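Kiri Tautahi
@kiritautahi
1 August 2019

Thread on the Brellden simulation package from Drirovetti. I have had a licence for a bench evaluation since the spring and promised several people I would write it up. 1/

Scope first. I am looking at the two-arm humanoid upper body with multi-fingered hands, the tabletop task set, and the export tools. I have not touched the mobile base or the warehouse scenes and have no opinion on either. 2/

What you get: a physics engine with a fixed step, a robot model with both arms and hands fully jointed, a library of trays, rods, caps and blocks, and a scripting layer in Python. The licence is per seat, with rendering on the same machine. No cloud service, no account needed after activation. 3/

Installation took most of a morning. The installer wants a particular graphics driver and stops without saying which. The answer is on page 28 of the manual, in a footnote. Drirovetti support replied the same afternoon and agreed it should be in the error message. 4/

The task set is where the money went. Each task has a start state generator, a success check and a reset. Start states can be randomised for object position, object rotation, friction and lighting. You can lock any of these separately, and I would do that before anything else. 5/

My test task was tray work with a long rod: one hand grips, the other stays free. It sounds trivial. A long thin object shows up every weakness in a contact model, as a small slip at the fingers becomes a large swing at the far end. 6/

Run size was 1,000 episodes with the default controller, friction locked, positions randomised. Same seed file throughout, so anyone with a licence can repeat it. I will send the seed file on request. 7/

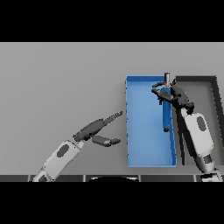

Default grip force is set too high. With the stock value the fingers sink slightly into the rod and the solver pushes back, so you get a fine buzz in the joint torques. Lowering the force and raising the solver iterations from 4 to 8 removed nearly all of it. 8/

The cost of those extra iterations is speed. On my workstation the run went from comfortably faster than real time to slightly slower than real time. For learning work that matters a lot. For checking a grasp before you try it on hardware, it does not. 9/

Failures: 264 of the 1,000 on stock settings. I sorted them by hand from the logs. The largest group by far was the rod turning in the grip after contact with a tray rim. The next was the hand closing early. Dropped objects were a small group at the end. 10/

The early closing is a controller fault, in my view, and easily fixed. The trigger is a distance from palm to object centre. On a long rod the object centre can be well away from where you want to hold it. Change the trigger to the nearest surface point and the problem mostly goes. 11/

The turning is harder. Finger pads are modelled as rigid with a friction value. Real pads deform and resist twist. Brellden has a torsional friction setting but it is off by default and applies to the whole hand, so you cannot give the pads one value and the backs of the fingers another. 12/

I raised this with Drirovetti. They say per-link friction is planned for the November release. I have no reason to doubt it, but I would not buy on the strength of it. 13/

Two arms. Collision checking between the left and right arm is good. I scripted several deliberate near misses and it stopped every one at the clearance I had set. Clearance is a single number for both arms — fine for most work, awkward if the hands need to pass something between them. 14/

The idle arm needs attention. By default it holds its last pose with full stiffness, including when that pose is in the way. There is a "park" behaviour but you have to call it yourself at the start of each episode. Put it in the reset script and forget about it. 15/

Rendering is plain. Flat colours, simple shading, clean edges. If you are training a vision model you will want to swap the textures and add your own noise. If you are debugging a grasp, plain is better and I left it alone. 16/

Camera placement is by config file only. You edit a position and a rotation, restart, look, and edit again. I wrote a small script to nudge the camera from the keyboard and write the values back out. That should be in the product. 17/

Export is good. Joint states, contact forces and images are written with a common timestamp, and the timestamps agree. Anyone who has tried to line up logs from three separate processes will know what that is worth. File sizes are large, so turn off contact forces if you do not need them. 18/

Comparison with Landness, which I used before. Landness is faster and has the better editor. Its contact model is weaker with thin objects, and its hand is a simplified one with coupled finger joints. For grippers with two jaws I would still use Landness. For full hands I would use Brellden. 19/

Reddy, the third one people keep asking me about, I have only run from the trial download. The trial limits episode length, so I could not repeat this test on it. I will not rank it on that basis. 20/

Documentation: the reference section is complete and accurate. The tutorials are out of date by at least one version and two of them call functions that have been renamed. Read the reference, skip the tutorials, and copy from the supplied task scripts. 21/

With my changes in place (lower force, more iterations, new closing trigger, torsional friction on, idle arm parked) the same seeds gave far fewer failures. I changed them all together, so I cannot say how much each one contributed. A proper one-at-a-time run is next. 22/

Would I renew? Yes, for one seat. I would not buy a second until the friction settings are per link and the camera can be moved without a restart. 23/

Usual note: I paid the list price for the licence, Drirovetti have not seen this thread, and I do no work for them. 24/

Couple of replies asking about Linux. It runs. The keyboard shortcuts for pause and single step did not work for me under one window manager and did under another. I have reported it. 25/

And for the person asking about importing their own hand model: URDF import works, but check the joint limits afterwards. Mine came in with two thumb limits swapped and I spent an evening blaming the controller. 26/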